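Skirnar Light Sweatshirt, cream

Price: 30.00
Delivery: within 2 working days
Sold by Baumgartner

The Skirnar is a light sweatshirt for the months when a jacket is too warm and a T-shirt is not enough. We have sold it since April in navy and grey, and many customers asked for a paler colour. Now it is here. The cream is a soft tone with a little yellow in it, like butter, so please do not expect a pure white. It goes well with jeans and with most browns and greens.

The fabric is a smooth knit, brushed on the surface. It is soft from the first day and it does not feel heavy on the shoulders. The cuffs are ribbed and they stay where you push them, also when you wash the dishes or work in the garden.

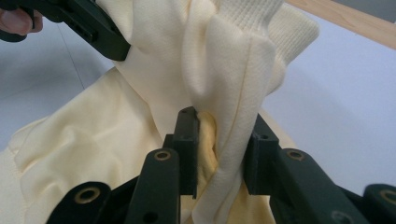
For washing we recommend 30 degrees with similar colours. Turn the sweatshirt inside out and close all zips of other clothes in the same load. Do not wring the sleeves by hand. After the machine, shake it well, pull the sleeves straight and lay it flat on a towel. You can dry it on a hanger too, but then the shoulders may get small points. The tumble dryer is not suitable. If you must iron, use low heat and leave out the cuffs.

To fold it, put the front side down, bring both sleeves to the back and fold once in the middle. In this way the cuffs lie inside and keep their form in the drawer.

Sizes
XS to XL. The cut is straight and a bit wide. If you are between two sizes, take the smaller one. The sleeves are rather long, so for short arms you can turn the cuff over once.

Also in this range
Drurari long-sleeved top, thinner, for wearing under the Skirnar
Pivuveo knitted trousers, same cream colour

Availability
The first delivery in cream was 1,000 pieces and all sizes are in stock at the moment. XS is made in a smaller quantity and we cannot promise a second delivery before autumn.

Returns
You may send back the sweatshirt within 30 days if it is unworn and the label is still on it. Please put the order number inside the parcel.

Article number 1797
Page last changed: 21 July 2021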